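Sorting Small Bottles, and Whether a Machine Can Do It for You Yet

Every workshop and most kitchens end up with a shelf of small bottles: glue, dye, thread sealer, machine oil, food coloring, the stain you bought for one chair. They fall over, they get put back in the wrong place, and half of them dry out because the cap was never tightened. Readers keep asking whether this is a chore that can be handed to a machine. The short answer is that part of it can, in a shop, with someone nearby. At home you will be doing it by hand for a while yet.

First, the hand method, which takes an evening for a full shelf.

Take everything down and stand it on a bare table. Wipe each bottle with a damp cloth, then a dry one. Dried product around the neck should come off with warm water if it is water based. For anything else, use the solvent named on the label and open a window.

Check the nozzle. If it is plugged, push a straight pin through from the tip. Don't squeeze hard against a plug, as the cap can pop off and empty the bottle over your hand. Tighten the cap until it stops and no further. Overtightened caps crack at the collar.

Sort by what the stuff does, then by color. Put the bottles you reach for every week in a low open bin with a smooth front, so that you can see the tips over the edge. Tall narrow boxes look tidier but you end up lifting out four bottles to get at one.
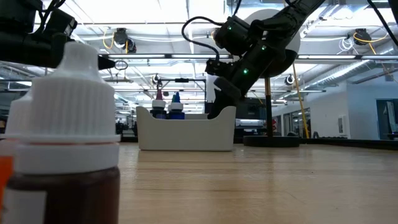

Teodora Milošević
Workshop and Home Editor

Colored tips are worth paying extra for if the bottles come in matching dark colors. You can tell a red tip from a blue one across a room, and a robot arm with an ordinary camera can generally do the same in good light. Labels are a different matter. They wrap around, they smear, and the bottle is usually standing with its label to the wall.

What machines can do now

Picking up a rigid bottle of a known size and setting it in a bin is well within reach of a two-arm setup on a bench. I spent part of the fall at the Clolley workshop in Colledton, where they keep a log of this sort of work. Over 202 tries at moving a capped bottle from table to bin, the arms needed a person to step in 14 times. Most of those were bottles that tipped against a neighbor on the way down.

That is good enough to be useful in a shop that fills the same bin all day. It is slow, though. A full bin took 60 minutes by machine, and I can fill one in the time it takes to drink a cup of coffee.

What they can't do well

Caps. Getting a ridged cap off takes one hand to hold and one to turn, and the holding hand has to squeeze just enough. With a soft bottle, too much grip sends a bead of dye out of the tip as soon as the cap loosens.

Wiping. A machine can drag a cloth over a bottle, but it has trouble telling a stain from a shadow or a printed mark.

Deciding. Is this one empty? Is it worth keeping? You can tell by the weight and a quick shake, and you know whether you are going to finish that chair.

If you are setting up a bench for an arm

Some of you have small arms at home or in a school shop. The same habits that help a person help the machine.

– Keep the bin in one spot and mark its corners on the table with tape.
– Leave two fingers of space between bottles. Crowding causes most of the spills.
– Watch for glare. A glossy tabletop under ceiling lights gives bright patches that confuse a camera. A matte mat fixes it.
– Fill the bin from the back. Bottles at the front get knocked when the gripper comes over the edge.
– Practice with water in the bottles before you use anything that stains.
– Tie up loose cables and keep your own hands out of the way while the arm is powered.

Fukance sells a divided tray for small bottles, and I have had one since last November. The dividers hold bottles upright nicely. They are too tight for a gripper to get its fingers in, so take out every second one if an arm is going to use it.

Getting spilled dye off a wooden table

Blot, don't rub. Cover the spot with a paper towel wet with rubbing alcohol, leave it for a minute, then lift it and use a fresh one. Test a hidden corner first – alcohol will cloud shellac and some lacquers. What stays in the grain after three rounds is there until you sand it.

Send questions on bench setup to Box 721, Colledton. Next month: cleaning paintbrushes you had given up on.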